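4.3 Défaut E-1527 : arrêt pendant le versement

Ce défaut du poste Ellura concerne la dose de liquide versée dans un gobelet.

1. Ne mettez pas la main entre les bras.
2. Appuyez sur Pause.
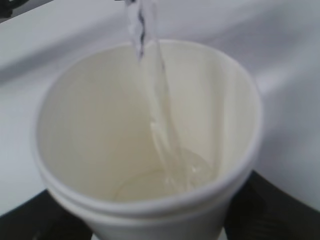
Peut-on couper le courant tout de suite ?
Non recommandé : sans courant, les pinces peuvent lâcher l'objet.

3. Attendez 800 ms, puis lisez le niveau dans le gobelet. 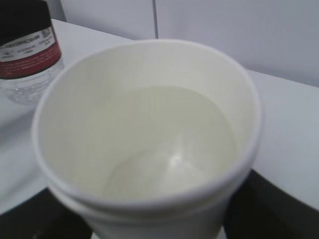 Fig. 12 – Gobelet avec liquide, bouteille à gauche

4. Ouvrez le menu Bras et choisissez Retrait lent.
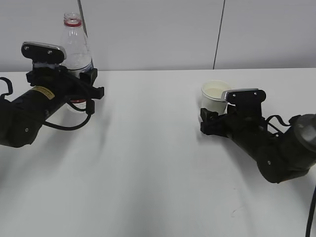

Que faire si le défaut revient ?
Notez le code et contactez le service Lauritsen, poste 2779.

Attention : un liquide renversé peut entrer dans les articulations. Essuyez la table avant chaque reprise.

5. Placez un gobelet au fond de la table,

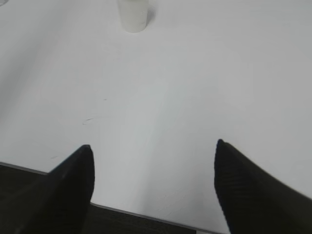 puis fermez le menu et relancez le cycle en vitesse réduite.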